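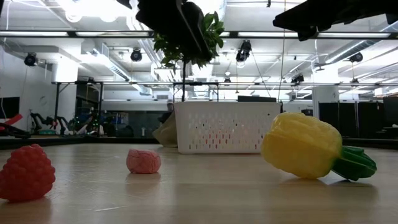

Play food on the long table, white basket behind. Raspberry, the pink one, yellow pepper.

From: Menaka Matubbar
To: Ristetside toy library list
Subject: Re: [ristetside] Play food sets, new sorting plan

Thilini Sarkar wrote on Thursday:

> Hi all, we've got 354 loose pieces of play food in the back
> cupboard and I'd like to get them out on loan before the end
> of August. My idea is to sort by color. Reds in one bag, yellows
> in another and so on. Kids learn their colors, parents can
> see at a glance if something is missing, and we stop having
> arguments about what counts as a vegetable. Tahsin likes it.
> Wedancombe did the same with their blocks and they say
> returns went up. One basket per set, 20 pieces in each.
> Can we just agree on this and get going?
> Thilini

Thilini, I'm not ready to agree on it, sorry.

I can see why it worked for blocks. A block is one color all the way through. Look at the pepper in the picture. It's yellow, and then it has a big green stem. I know you'd say yellow, and so would I, but when I tried this at Skistcombe two different people put the peppers in two different bags and both could tell you why. We had the same trouble with the strawberries and the carrots. The corn was worse.

Then there's the small pink wrinkled one. What is it? I've asked three people and got a lychee, a radish and "some kind of candy." Under your plan it goes in the pink bag, fine, except I don't think we own enough pink food to fill a bag. Under the old plan it went in with the fruit if you thought it was fruit. Neither is great, but at least the fruit bag exists.

Size bothers me more than color does. That pink piece is a lot smaller than the raspberry, never mind the pepper. I don't care what set it ends up in as long as somebody checks it with the choke tube before it goes home with a family that has a baby. Has that been done for any of these? The sheet on the cupboard door says 93 pieces checked and it has said 93 since I joined. I'd want the small ones pulled out first and the rest argued over later.

On the baskets, I like the white plastic one with the little holes. You can rinse it under the tap and it drains. But I'm doubtful about 20 pieces per basket. If the set has a pepper or an eggplant in it you'll fill up fast, and if it's all grapes and berries they'll be rolling around in the bottom and the parents will feel shortchanged. Could we go by how full it is and write the number on the tag?

As for returns going up at Wedancombe, I'd like to know from what. Anoma Wickramasinghe was over there last year and told me they also started charging a deposit the same month. I would bring my blocks back too.

What I'd try, if people can stand it, is meals. Put the pepper with the other things you'd chop up for dinner, put the raspberry with the cake slices and the ice cream cone. Children play that way anyhow. My two have never once lined up the red food. They make soup and everything goes in, and then I have to eat it. Make up 6 sets like that, send them out, and see what comes back. If it's a mess I'll sort the next lot by color myself and say nothing.

Also, before we spend anything: Vasanthi mentioned the zip bags from Lawal. I've had those. The zips go after a few washes and then you're tying them shut with a hair elastic. Drawstring, please, or no bag at all.

I can do Thursday after 4, but I'm not hauling the whole cupboard out again unless the choke tube is there. Who has it?

Menaka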